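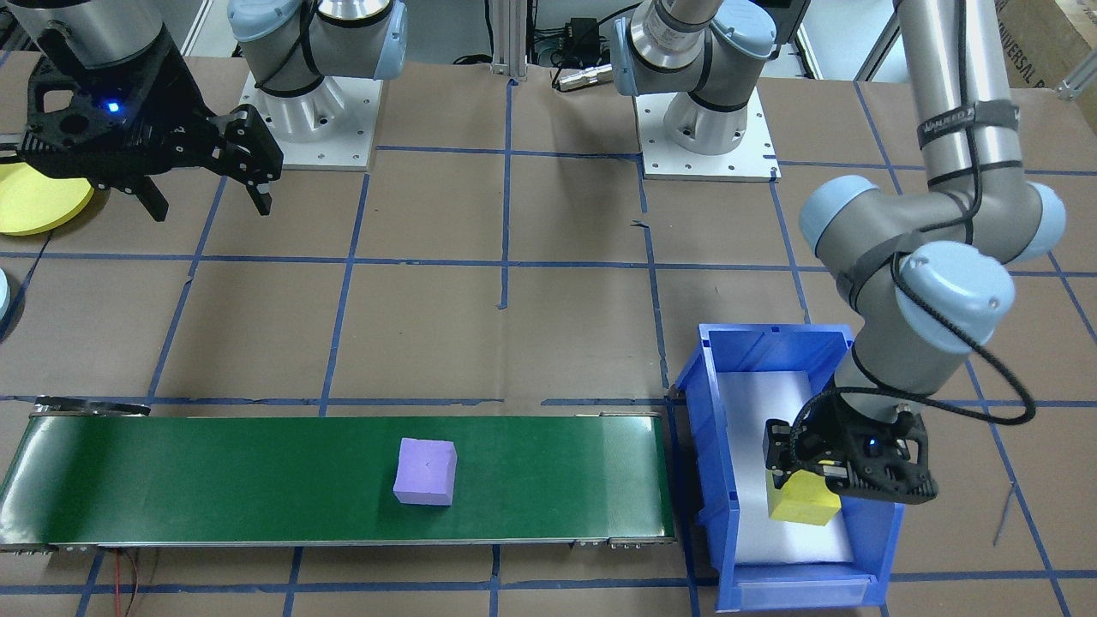 Quiet Room Walk-Through: the Checklist I Use Before Every Sitting

Updated 15th January

I love this checklist more than a person should love a checklist. I lead a weekly sitting group at Brarkholm, in a big old upstairs room with a wood floor and a radiator with opinions, and I walk these items every time before I unlock the front door. The walk has turned into a practice of its own. By the last item I've usually slowed down enough to be some use to the people coming up the stairs!

Copy it, change it, cross things out. The marks are simple: OK, FIX (do it before anyone comes in), and WATCH (fine for now, look again next time). My comments sit under each item, along with whatever I marked on the latest walk.

BEFORE YOU GO IN

1. Stairs and handrail
Check: both lights working, rail firm, nothing left on the steps.
Marked: OK
Comment: Walk up with one hand on the rail the whole way, even if you never use it. You feel a wobble long before you see one. A lot of our people come straight from work with a bag on each shoulder, and several take the stairs slowly.

2. Entry mat
Check: lies flat, no curled corners, doesn't slide when you push it with your foot.
Marked: WATCH
Comment: The back left corner is starting to lift again. I flattened it under a stack of books and it behaved through the whole evening, but I'd like a heavier mat before the wet weather gets any worse.

3. Shoe area
Check: shoes can go along the wall and leave the doorway clear.
Marked: OK
Comment: The low rack was the best change we made last November. Before that we had a little drift of boots right where you'd want to leave in a hurry. Now you come in, you stoop, you put your shoes away, and you've already begun settling down.

THE ROOM

4. Exits
Check: both doors open fully from the inside, with no key needed. Exit signs lit.
Marked: OK
Comment: Open them. Really push them all the way, don't just look at them. The back door sticks in damp weather and needs a shoulder, and I tell everyone that in the welcome.

5. Number of people
Check: no more than 20 on the floor, chairs included.
Marked: OK
Comment: The room could hold more if we sat knee to knee. Twenty leaves a clear path down the middle to each door, and it leaves space for anybody who wants to stretch out for the body scan. I do love a full room, so this is the item I have to be strict with myself about.

6. Floor
Check: swept, dry, no splinters, no loose pins or staples.
Marked: FIX, then OK
Comment: Found a thumbtack near the window (the choir uses our wall for notices). Sweep first, then walk the room slowly in socks. It's the nicest inspection I know of: heel, sole, toes, next step. You'll find every crumb, and you may find your shoulders have come down from your ears too.

7. Cushions and mats
Check: seams closed, covers clean, nothing leaking out. Mats grip the floor.
Marked: WATCH
Comment: Two of the round Fuso cushions have seams getting thin on the underside. They're still good to sit on, so I've moved them to the bottom of the pile and will stitch them this week. Press each cushion in the middle with your palm. If it has gone hard and lumpy, open the zipper and fluff up the filling before you think about replacing it.

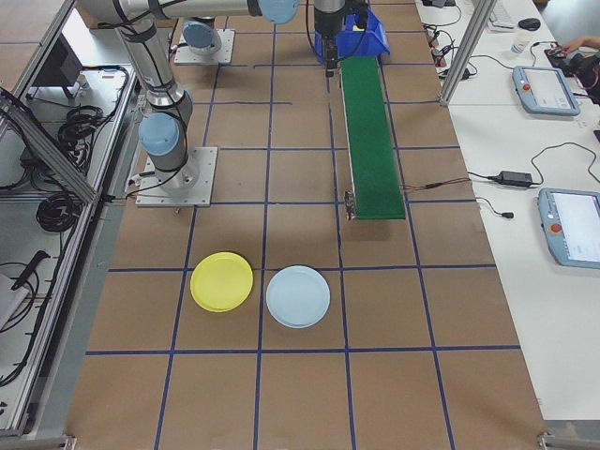

Please do the mats as well, even when you're short of time. A mat that slips half an inch is no trouble while you're sitting, but it can surprise you when you stand up on a sleepy foot. I put one foot on each and give it a small twist.

8. Chairs
Check: all four feet on the floor, no rocking, no sharp edges under the seat.
Marked: OK
Comment: Sit in every one. Set chairs within the circle, never in a row behind it. I've had people tell me they almost didn't come because they can't get down to the floor, and then they found a chair already waiting in the circle. That made my whole month.

9. Heat and air
Check: room comfortable in a light sweater, one window open a crack, radiator clear on all sides.
Marked: OK
Comment: Keep blankets well away from the radiator. Turn the heat down a little once everyone is in, as the room warms up fast with people breathing in it. Too warm and we all nod off (me first).

10. Candle
Check: battery candle only, spare battery in the drawer.
Marked: OK
Comment: We used real ones for years and I do miss the smell. The battery one flickers nicely enough, and I can close my eyes without keeping half an ear on it.

SOUND AND LIGHT

11. Speaker and cord
Check: cord runs along the wall, no frayed covering, volume set low before you press play.
Marked: FIX, then OK
Comment: The cord had crept across the walkway. I use our little Gokix speaker for the recorded music at the start, and if the volume was left high from the last session, the opening note will launch people off their cushions. Try it once while the room is empty.

12. Bell
Check: stands steady, striker nearby, ring once and listen to the end.
Marked: OK
Comment: My favorite item! Yes, you're checking that the stand doesn't tip. But stay for the entire sound, until you can't tell whether you're hearing it or remembering it. Then carry on down the list.

13. Lamps
Check: dim enough to rest the eyes, bright enough to see the floor from every seat.
Marked: OK
Comment: Sit down at the far side and look for the door. If you can't make out the path, turn a lamp up.

PEOPLE

14. First aid box
Check: sealed, in date, on the shelf by the door.
Marked: WATCH
Comment: Low on the small bandages.
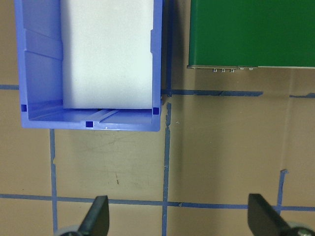
15. The welcome
Check: exits mentioned, restrooms mentioned, permission given to move, open the eyes or step outside at any time.
Marked: OK
Comment: I count this as a safety item and I always will. Stillness can stir things up. Someone who knows they're free to leave can often relax enough to stay. Say it warmly, say it early, and say it again before any long silence.

16. Tea
Check: kettle on a dry surface, cord tucked back, cups without chips.
Marked: OK
Comment: We drink Policarpio mint, mostly, and it's wonderful after a long sit. Pour at the table and hand cups over one at a time.

17. Yourself
Check: feet on the floor, one full breath in, one full breath out.
Marked: OK, after a second try
Comment: I added this line after an evening when I'd ticked everything else and was still arguing with a parking meter in my head. If you can't find your feet, go back and do item 6 again. Then unlock the front door.

Still to do before the next sitting: stitch the two cushions, price a heavier mat, restock bandages, ask the choir very nicely about their thumbtacks.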